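Home Issues Authors Submit Archive
Filed under: Robot Learning / Data and Benchmarks

3. Collecting the Demonstrations

3.1 Hand-held collection

All demonstrations were recorded with a hand-held gripper carrying a camera. The person collecting holds the tool, squeezes it to close the fingers, and does the task as they would with any grabbing tool. No robot is needed during collection. The same type of fingers is fitted to the robot at test time, so the policy sees the objects from a similar viewpoint in both cases.

We chose this approach over teleoperation for practical reasons. In an early trial at the Branstead lab, the people collecting data found teleoperation tiring for tasks that end in a narrow opening. They tended to stop short of the opening, correct, and stop again, and these pauses then showed up in the behavior of the trained policy. With the hand-held tool the motion was closer to one smooth path. The cost is that a person can reach poses that the robot arm cannot. We deal with this in Section 3.4.

3.2 Task and sites

The task studied in this paper is putting a book into a desk organizer. A book is picked up from the table, turned so that its spine is upright, carried to the organizer, lowered into a compartment, and let go. We picked it because it joins a simple grasp with a placement that allows little error, and because the things it needs can be found in most offices.

Data was collected at 2 sites, which we call Branstead and Clirkthorpe after the towns where they are located. Collectors worked at ordinary desks. We did not clear the rooms, hang backdrops, or add lamps. Equipment and furniture stayed where the people who used the rooms had left them, and the room lights were used as found. Elsa Karppinen ran the sessions at Branstead and Shabani Laizer ran those at Clirkthorpe. Both had used the tool before the study. The other collectors had not, and each was given a practice period whose recordings were thrown away.

Collection ended in August with 1,636 demonstrations kept after the checks in Section 3.4. We refer to this set as Drokia in the rest of the paper.

3.3 Instructions to collectors

An early version of the instructions ran to several pages and was not read closely. We replaced it with a single sheet. The main points were:

Start each recording with the fingers open and the organizer in view. Grip the book by its two sides, with one finger on each cover. Do not scrape the book along the organizer on purpose, but if it touches a wall, carry on as you normally would. Open the fingers fully before moving away. Move the organizer to a new place on the table after every 6 demonstrations, and change the book at the same time.

We asked for the contact rule after looking at the first recordings. Several collectors had restarted whenever the book brushed a panel. This left a set made up almost entirely of clean placements, and a policy trained on it had no useful response when it hit an edge. Once collectors were told to carry on, the recordings included small recoveries: lifting a little, shifting sideways, and lowering again. We did not label these recoveries or weight them in training.

Collectors were free to choose the compartment. We considered assigning one for each recording, but this made people look away to check the sheet, and the tool drifted when they did. The compartment that was used was noted afterward by a second person watching the recording.

3.4 Checks and filtering

Each recording passed through an automatic check and then a review by a person. The automatic check rejected recordings where the tracked path of the tool had gaps or jumps. It also replayed the path on a model of our arm and rejected those that went past the joint limits. Most of the rejected paths came from collectors who leaned over the table and approached the organizer from behind. A line was added to the sheet asking them to stay on one side.

The review was done by Katherine Arboleda and Woo-jin Bang. They removed recordings where the book was dropped before it reached the organizer, where the fingers were not fully opened at the end, or where the tool was put down partway through. Where they disagreed, the recording was left out.

3.5 Clear objects and close views

Two features of the set deserve a note, as both affect the results in Section 5. The first is the use of clear organizers. Their walls give the camera little to work with apart from edges and reflections, and the table shows through them. Depth estimates on such walls were poor enough that we left depth out of the input. The policy uses color images and the state of the fingers only.

The second is that the held book hides part of the goal. With a camera on the tool, the book is near the lens during the whole carry, and it covers more of the organizer as the two come together (Figure 9). A single image may then show the edge of a compartment on one side of the book and nothing useful on the other. We therefore give the policy a short history of images, so that parts of the organizer seen earlier in the approach are still available during the lowering step. 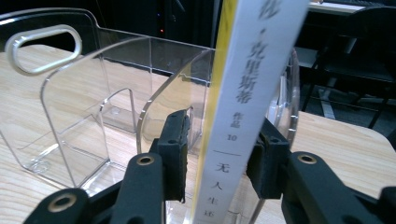 Figure 9. View from the gripper camera with a book held upright in front of a clear acrylic organizer. The book partly hides the curved section at far right, and the wood grain of the table is visible through the walls.

The books themselves were whatever the sites had on hand, with spine text in more than one language. We did not mask the text or blur the covers. Oona Peltonen tested whether the policy had come to depend on particular spines by wrapping the held-out books in plain paper. The outcome of that test is reported with the other ablations in Section 5.3.

3.6 Split

We split the data by session, so that recordings made at one desk in one sitting are never divided between training and validation. An earlier random split gave validation losses that looked good and told us little, as near copies of the same desk appeared on both sides. The organizers used in the robot trials were kept out of collection entirely. They were stored at the Toivonen building until testing began.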